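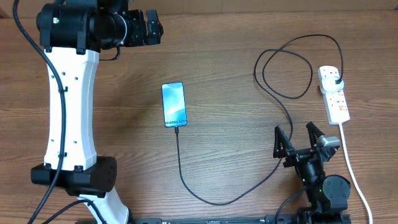
## Charging and lending phones: changes from March

The lending desk at Landarton has 33 phones and tablets on its books and 200 members with a borrowing card. Most of the calls we get are about charging, so the rules have been tidied up and are set out in this item. They come into force in March. If you have a phone on loan now, you can keep it until the date on your slip.

Each phone goes out with one charging cable and one plug. Both carry the same number as the phone. Please check the numbers match before you leave the desk, as we have ended up with several odd pairs over the winter and it takes a long time to sort them out again.

### At home

Put the phone on a flat, hard surface to charge. A table is fine. Beds, sofas and windowsills are not, and we would ask you not to leave one charging under a cushion overnight. Lay it face up so you can see the screen.

Hold the cable by the plug end when you take it out of the phone. Pulling on the lead itself is what breaks them, usually just behind the tip. A cable with a split or a bend that won't straighten should come back to us, and we will swap it free of charge. Please don't tape it.

If the phone won't charge, try these first:

- a different wall socket
- the cable pushed fully home, as some cases stop it going in all the way
- a cable you know works with another phone

Cases can be removed for charging. Put them back on before the phone is returned.

### Bringing things back

Returns go to the desk, or to the Siddiqui building if we are shut. Reception there will give you a receipt. Take your own accounts off the phone before you hand it in and turn off any screen lock you have added. Rafsan Majumder can help with this at the desk and it takes a few minutes.

Cables should be coiled loosely and fastened with the strap provided. Don't wind them round the phone. A missing cable costs £2 to replace. Phones that come back without their cable will stay on your card until it is found or paid for.

One lead is still unclaimed from last month. It is black, tagged 2481, and the phone with that number went back out with a spare. If you have the matching plug at home, we would like it returned by 31st January.
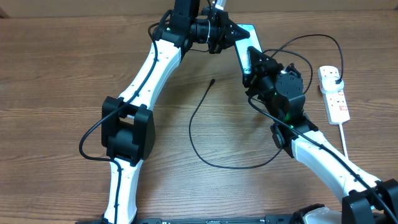 Mahfuz Weerasinghe writes that the £2 charge is fair but the strap is a nuisance for anyone with stiff hands, and asks whether a small cloth bag could go out with each phone instead. He has been keeping his own cable in a sandwich bag, which he says works well enough.

We will try bags with the next batch of loans. Until then, any clean bag from home will do, provided the number tag stays on the cable.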